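The Town Where Pupils Write the Reading List

In Kodimthorpe, the school library closes at 5, but in August the door stays open longer. Pupils come to finish the stories which will be read in class by other pupils in the next school year. They sit near the windows and argue about commas.

The idea came from the Ferkau school, on the other side of the river. Its English teachers were tired of the same reading passages, which the older brothers and sisters had already answered before. So they asked the eighth grade to write new passages for the sixth grade. The first collection had 40 texts. Some were too long, and one was a football report with no verbs in it, but the younger children read them with real attention.

Now three schools take part, and the collection has 73 texts. There are ghost stories, of course, but also letters, instructions for repairing a bicycle, and a very sad piece about a bus line that was canceled. Each text must be understood by a child who is two years younger than the writer. This rule sounds simple and it is the hardest one.

I visited a lesson at the Bashir school in the morning, when the rain was heavy and half of the class arrived late. The teacher put one paragraph on the board and asked the writers to listen while a sixth grader read it aloud. He stopped at the word "reluctant." He did not ask what it meant, he only stopped. The girl who wrote the paragraph took her pencil and made a small mark. Later she changed the sentence to "She did not want to go, but she went," and she told me it was better for the older readers also.

The teachers do not give a grade for the first draft. They give it only for the last one, together with a short note in which the pupil explains what was changed and why. Several parents in Gendport complained about this at the beginning. They wanted to see a mark every week — it is what they knew from their own school years. The complaints have become fewer, but they did not disappear.

There is also the question of money. Printing the collection costs 2000 a year, and the schools share this between them. One year the books came with the pages in the wrong order, and the pupils had to number them by hand. Many of them still prefer that edition.

When I left, two boys were still discussing whether a dragon can have a mortgage. The sixth graders would not know the word, one of them said. The other one was already looking for an easier one.

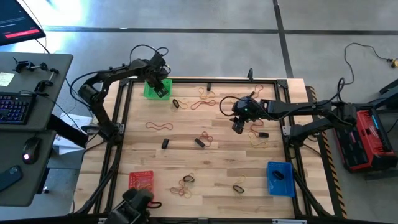 How to Start a Collection in Your School

Begin with one class and one kind of text. Ask for a single page, and let a younger reader try it aloud before anybody corrects the spelling. Keep all drafts in one folder, also the bad ones.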